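The word for the inside of bread

October 2021

My grandmother had a word for the soft inside part of the bread, and I lost it for almost 20 years. 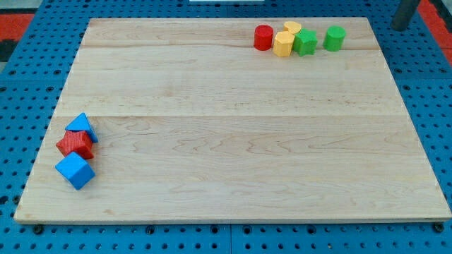 I lost it in the way that I stopped needing it. When I moved to Gatwood I was 18, and my English was school English. I could talk about the weather and about the environment. I could not ask the man at the hardware store for a washer, because I knew washer only as the machine for clothes, and he was very patient with me while I drew a small circle with a hole on the back of my receipt.

So I learned. First the kitchen words, then the words of the office, then the words for being sick, which are hard because you learn them when you are sick. Each winter my English became bigger. I did not notice that something on the other side was getting smaller.

The bread word came up in February. I was on the phone with my mother and I told her that my loaf was good on the outside but the inside was like glue. I said it in our language, but in the place of the inside I put a hole in the sentence. I said "the inside, the soft, you know." She was quiet for a moment and then she gave me the word, slowly, as you give it to a child. I was ashamed for the rest of the evening. In English it is "crumb," by the way, and I find this strange, because a crumb is also the small piece that falls on the table. Two things, one word. We have two words.

After that call I started a notebook. The rule is simple. When I reach for a word from home and it does not come, I write the English one on the left side and leave the right side open. I am not allowed to look it up the same day. Often it comes by itself when I am washing dishes or waiting for the bus. If it has not come in a week, I call my mother, or I write to Zane Rebane, who I went to school with and who answers everything in one line.

The notebook has 33 words now. I will not write them all here, but I looked at them last night and I was surprised by what kind of words they are. I had expected difficult ones, from politics or science. But I never had those words in my first language, I left too early. The lost ones are small. Thimble. Hinge. The skin on warm milk. To baste, in sewing, when you make long loose stitches that you will take out later. The thing at the end of a shoelace (I did not know that in English either, so the line is empty on both sides). The verb for when a cat pushes with its feet before it lies down.

They are words from my grandmother's house in Lūse. All of them belong to a room there, I can almost say which shelf. I think I knew them only with her voice, and when she was gone there was no one who said them to me. My husband speaks to me in English, my work is in English, and I count in English now when I cook, which my mother noticed on a visit and did not like.

People say that a first language cannot be forgotten. A colleague at Weltirer told me it is like riding a bicycle. I think it is closer to a garden behind a house that is rented out. The big trees are still there when you come back. The small things along the path are not, unless somebody took care of them.

Zane does not agree with me. She stayed, she teaches, and she says that her pupils do not know the word for thimble either, because they have never held one. She says I have not lost the word, the word has lost its work. I thought about this for several days. It is a good point and it made me feel better for a short time, and then it made me feel worse, because if she is right, then I could move back tomorrow and it would not help me.

There is also the question of how I sound. On my last visit home the woman in the bakery asked me where I was from. I told her, from Lūse, it is 10 kilometers from here, and she laughed politely because she thought I was making a joke. She said I spoke very well. I have heard this sentence many times in English and I have made my peace with it there. I was not prepared to hear it in that bakery.

I was thinking on the train what it was that she heard. My mother says it is the melody, that I go up at the end of a sentence. My brother says it is that I say "please" too often. He is probably right, I say it in every sentence here, and you cannot just switch it off.

What I do now, besides the notebook, is that I read aloud. I ordered three old children's books from Brimby, used ones, with another child's name written inside the covers, and I read a few pages after dinner. At first I felt foolish. My mouth got tired, which I had not expected, there are sounds we make at the back that English never asks for. My husband listens from the next room and sometimes repeats a word, very badly. Yesterday he repeated the one for hinge. I had read it past without noticing, and I went to get the notebook and filled in the line.

The shoelace is still open. My mother does not know it, and Zane wrote back: "Does it have a name?"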